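What I learned from one winter with a heat pump
18 Mar 2024

I promised in my last post that I will write about the heating when the cold months are over, and now they nearly are. In Gornberg we still had frost last week, but I think the numbers are good enough to share.

Our house is small and quite old. Until last June we heated it with oil, and the tank in the cellar had to be filled every autumn. I never liked this. You order when the price looks low, and two weeks later it is lower, and for the whole winter you think about it. Then the burner needed a new part which the supplier could not find anymore, so we decided to change.

We asked two companies for an offer. Pirnby was cheaper, but they wanted to exchange all radiators, also the ones upstairs which we almost do not use. Darico looked at every room and proposed to change only two. We took Darico. The work lasted 8 days, which was longer than planned, and for part of this time there was a big hole in the cellar wall with a blanket in front of it.
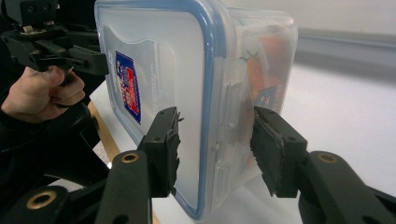 The first thing to learn was patience. With oil I turned the heating down in the night and up again in the morning, and after half an hour it was warm. The heat pump does not like this. In November I continued with my old habit and the machine worked very hard every morning, and the house was still cool at breakfast. After I stopped touching the thermostat it became much better. Now it is the same temperature day and night, and I have accepted that I am no longer the boss of it.

The second thing was the heating curve. The installer had set it quite high, I suppose so that we would not call and complain. I lowered it one small step every few days and wrote everything in a notebook. At the end the water going to the radiators was many degrees cooler than before, and the rooms felt the same to me. My advice is to do this slowly, and to wait for a really cold night before you decide that you are finished.

Now the consumption. From the start of October until yesterday the pump used 3,820 kilowatt hours of electricity, this includes hot water. I had hoped for 3,000, which was too optimistic for our walls. I pay the normal tariff from Sithole. They also have a special one for heat pumps, but it needs a second meter, and the fee for this meter would eat most of the saving. I will calculate it again when my contract ends.

The noise was my biggest worry before. Outside it is like a refrigerator in the next room, except when it defrosts, then it hisses for a few minutes and makes a cloud of steam. The bedroom is on the other side, so we do not hear it.

Next I want to insulate the pipes in the cellar properly. The old foam has gaps at every corner, and I measured one piece that is 59 centimeters long with nothing on it at all. The material is already ordered and should come before Easter.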